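Subject: Re: [club-gear] Headphones for long runs, and do watches count as music players now?

Hi all,

Dilek Altıntaş wrote in February:
> I'm after something for long runs that isn't my phone. My watch
> says it holds up to 700 songs, but do you trust it to last the
> distance? And what do people do about headphones in the rain?

Sorry for the slow answer, Dilek, I've been meaning to write this up for ages (and then my left earbud died, so I had a fresh reason to care!). I went through three pairs last winter and I've finally got a set-up I like.

First the watch. Mine is the Testero, the older one with the proper buttons, and yes, I trust it, with a couple of grumbles. Copying music across is painfully slow. I put 167 tracks on it one evening and went to bed before it finished. Once they're on there, though, it just plays, and I've never had it stop on me in the middle of a run. Battery is another matter. With music and GPS both going, I wouldn't set out on anything over three hours without leaving one of them off.

For headphones I've ended up with the Colent open-ear ones, the kind that sit in front of your ear and leave the hole free. They sound thin next to proper earbuds, there's no bass to speak of, and beside a busy road you lose half of every podcast. But I can hear a bike coming up behind me on the river path, and they don't work loose when I sweat. I do have to tuck the band under my hat, or it bounces against the back of my collar, which drove me mad for the first fortnight. 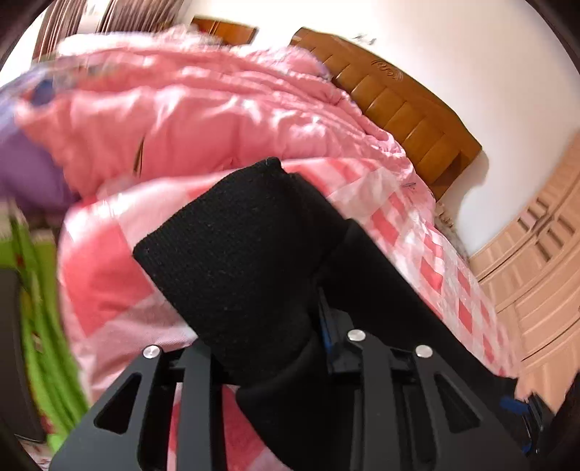
Piroska Hajdu: I had the Colents and sent them back, the band was far too big for me even under a hat. The Jirnach ones come in two sizes and the small fits properly. They cost 20 dollars more and the charger is a silly magnetic thing you can't replace at the shops, so don't lose it.

Thanks Piroska, good to know about the sizes. I tried the Jirnachs on in the shop and liked the fit, but the volume buttons were so tiny I couldn't find them with gloves on, and for me that was that. Anyone who runs in warmer places than I do can probably ignore this.

On rain: I've been caught out plenty of times and the Colents have survived all of it. I rinse them under the tap afterwards and leave them on a towel overnight before they go near the charger. My old Kariuki earbuds were meant to be sweatproof too and they went crackly after 13 runs — I'd kept count, as I was cross enough to write to the shop.
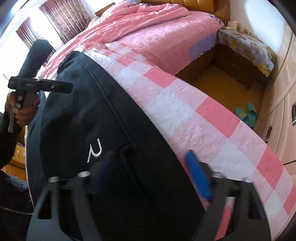 The other thing I'd say is to make your playlist before you go, and make it longer than the run. Skipping tracks on a watch with wet fingers is hopeless. I've got one list for easy days, mostly old favourites, and a faster one I save for the last hour when my legs have gone a bit grey. If you want either of them, Dilek, email me off list and I'll send the track names over.

Has anybody tried audiobooks on the Testero? Mine loses its place every time I pause at the lights, and I've heard the same chapter four times now.

Cheers from a soggy path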